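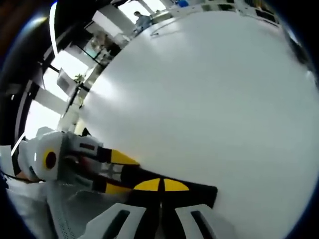 Figure 2. White surface at close range, with soft reflected light toward the upper left and faint gray shading toward the lower right.

3.2 How gloss changes what people call "white"

Ask ten people to pick out a white paint and you will get ten different answers, and that is exactly what makes white such a rewarding color to study. Our first experiment (Section 3.1) dealt with flat chips under even light. In this section we turn to curved surfaces, where a single coat of paint can run from near-glare to a fairly deep gray within the width of a hand. Figure 2 gives a sense of the range. Most viewers would call a surface like that plain white without a second thought, even though very different amounts of light reach the eye from one side to the other.

We recruited 153 adults in Undelton through notices at the public library and the bus station. None had worked in paint, printing, or design. Each person sat in a small room with gray walls and judged a set of curved panels, one at a time, against a printed scale running from "pure white" to "clearly gray." The panels were coated with Gavix interior white in matte, satin, and gloss finishes. Every panel came from the same batch, and we checked the color of each with a hand meter before the sessions began in January and again when they ended.

A session lasted roughly 60 minutes, including a break. People could lean in or sit back as they liked, but they could not touch the panels. We had worried that this freedom would make the answers messy. In fact the ratings were steadier than those for the flat chips, a result that delighted us and sent us straight back to the raw sheets to make sure we had not mixed up the columns. (We had not.)

Finish mattered a great deal. Gloss panels were rated whiter than matte ones in nearly every session, although the meter readings for the two were almost the same. Satin fell between them, closer to gloss. The effect was strongest when the lamp stood to one side, so that a bright patch and a shaded patch were both in view. With the lamp straight overhead it shrank by half.

Why should a shiny patch make the rest of a panel look whiter? One idea, first raised in the Akinola survey of household colors, is that people use the highlight as a clue to how strong the light is and then forgive the shading elsewhere. Our results fit this nicely. When we hid the highlight behind a card, ratings for the gloss panels dropped to the level of the matte ones, and they climbed back as soon as the card came away. We find this a lovely demonstration, and it needs so little equipment that any classroom could try it with a desk lamp and a mixing bowl.

Two limits should be kept in mind. All panels curved outward, so we cannot say whether hollow shapes would behave the same way. We also used only one brand of paint. The Skindorer panels described in Section 4 widen the choice of finishes and add a hollow set, with 245 further ratings.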